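4. Setting up the drinks table

Applies to all Plirudo counter kits and the older Grenent trays. Read section 3 first if the table isn't leveled yet.

What you need
Table, wiped down
Table mat (the big dark one, not the little drip mats)
Insulated mugs with lids
Descaler, soft cloth, bottle brush
Masking tape and a pen

4.1 Lay the mat

1. Clear the table. All of it, cups and mail too.
2. Wipe top with a damp cloth. Let dry.
3. Unroll mat, smooth side down. New mats curl at the corners – roll it backward for an hour, or put a heavy book on each corner overnight.
4. Line up the long edge with the back of the table. Leave a strip of bare table showing in front so you can grab the mat to lift it.
5. Press out bubbles from the middle toward the edges.

Note: Mat smells like rubber the first week. Goes away. Airing it outside helps, but keep it out of direct sun.

Caution: No hot pans on the mat. Mugs are fine. Kettle goes on its own base, never on the mat.

4.2 First wash of the mugs

1. Take lid off. Pull the seal out of the lid – use a thumbnail, not a knife.
2. Wash mug, lid and seal by hand in warm soapy water.
3. Rinse twice.
4. Fill with hot water, leave 14 minutes, pour out. Gets rid of the factory taste.
5. Stand everything upside down on a rack. Put the seal back only when its fully dry.

Note: Seal has a flat side and a ridged side. Ridged side faces down into the mug. If the lid drips, you have it backward. Most of the calls we get about leaks are this.

Caution: No dishwasher for the colored mugs. The finish goes chalky. No microwave for any of them, ever.

4.3 Placing a mug

1. Set mug down well in from the mat edge. A hand's width is plenty.
2. Turn the handle to the side the person will reach from, if your mug has a handle.
3. Lid off for filling. Fill to a finger below the rim.
4. Lid on, quarter turn, stop when it clicks. Don't force it.
5. Keep spares on the Tôn shelf, not on the mat.

Caution: Lid on does not mean spillproof. Don't lay a full mug on its side.

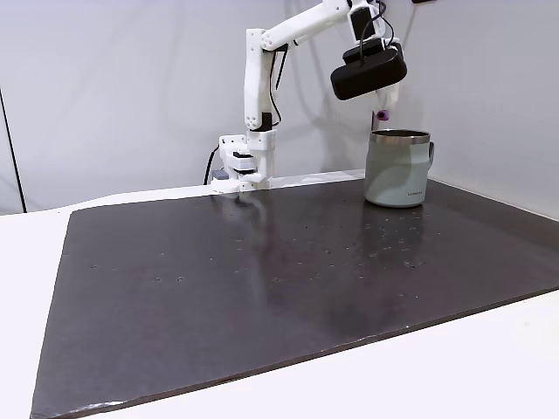
Text: Liên Đào | Checked by: Thịnh Quan | Rev. Sun 27 September

A light green mug on the dark mat, easy to find at a glance. Pick a mug color that stands out from your mat if more than one person uses the table. Dark mugs on a dark mat get knocked over, mostly early in the morning.

4.4 Daily care

1. Empty mugs at the end of the day. Milk drinks sooner.
2. Bottle brush inside, soft cloth outside. No steel wool.
3. Lift mat by the front edge, wipe under it, lay it back.
4. Coffee rings on the mat – damp cloth, drop of dish soap, wipe again with plain water.

4.5 Every so often

Descale the kettle once a month, or twice if you have hard water. Follow the packet. Then boil and dump plain water 3 times before you make a drink with it.

Seals get replaced every February. Order part 253 from Zorbridge, comes as a pair. Write the date on masking tape and stick it to the bottom of the mug so teh next person knows.

If the mat corners start lifting again, repeat 4.1 step 3. If they won't stay down after that, replace the mat. Old one can be cut up for drawer liners.

Next: 5. Shelf and hooks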